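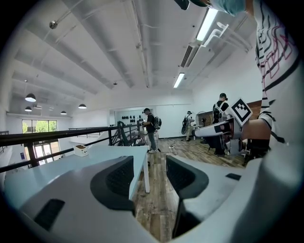
Can one pair of hand-held grippers stand in for both the left and the right arm? They can if the two are built the same, but put a marker on each and check that your software knows which one is which before you start.

Date: 2020-05-15
Subject: Re: [hand-grippers] finger pads, and which tracker?

Hello all,

Sorry for the slow reply, I wanted to have a proper go with both sets before I stuck my oar in. My quoting may come out a bit odd as I'm on the webmail.

> We've had our Storkon grippers since February and the smooth pads
> are driving us up the wall. Anything shiny slides straight out.
> Has anyone tried the ribbed ones? Also we can't decide between
> the square markers and just letting the camera work out where it
> is from the room. The Cao controller will take either.
>
> We're at the Vullcombe end so happy to come and look at
> somebody's setup if that's easier than typing it all out.

Ribbed pads first, that's the easy bit. Yes, get them! We're on the dark grey ones with the texture on the inner face of both fingers and I wouldn't go back. I did a very unscientific test with a glazed mug, a tin of beans and a wet bar of soap (don't ask me why soap, it was by the sink). With the smooth pads I dropped the mug 7 times out of 8 tries, and with the ribbed ones I dropped it twice. The tin was fine with either. The soap was hopeless with both and made a horrible mess of the grooves, so bring an old toothbrush if you mean to repeat it.

What the ribs are bad at is paper. A single sheet folds itself into them and won't let go when you open the fingers. If you do a lot of paper or thin cloth I'd keep one smooth set in the drawer. Swapping takes me 3 minutes a finger, longer if the little screw rolls off.

Now the tracking. We run a square black-and-white marker on a small bracket on top of the gripper, tilted a bit, and I've been comparing that with going by the room alone. Going by the room is lovely when the room has plenty in it. Ours has beams and pipes all over the ceiling, a railing, lamps, windows with trees outside, and the controller is as happy as anything with all that to hang on to. Turn it to face a bare white wall close up and it starts to wander. I had the left hand drifting off towards the stairs while I was standing still, which is quite funny to watch on the screen until you remember you were recording.

The marker doesn't care about the wall, but the other gripper's camera does have to be able to see it. Cross your arms, or let somebody's elbow get in the way, and it's gone. The tilt helps more than I expected. Flat on top it kept catching the glare from the strip lights and dropping out, and leaning it over a touch more or less cured that. I haven't measured the angle, I just bent it till it behaved.

So my answer is both, if the Cao will let you. I have it using the room most of the time and the marker to sort out where the two hands are compared with each other. There is a setting for how long it waits before giving up on a lost marker, and mine came set far too short. Some 2 seconds suits me.

Two people working near each other with a pair each is another matter. We gave all the markers different numbers and still got a muddle, which I think was my typing and I'll check it again before I blame Storkon.

Do come and look, it's much easier to feel the pads than read me going on about them. The Jiltport bus stops outside. Bring your smooth set as well and we can run them side by side, I'd like to know if yours are the same rubber as my old ones or a later batch.

One question back: has anyone found a spare bracket that fits without filing? Mine has a crack starting at the bend.

Cheers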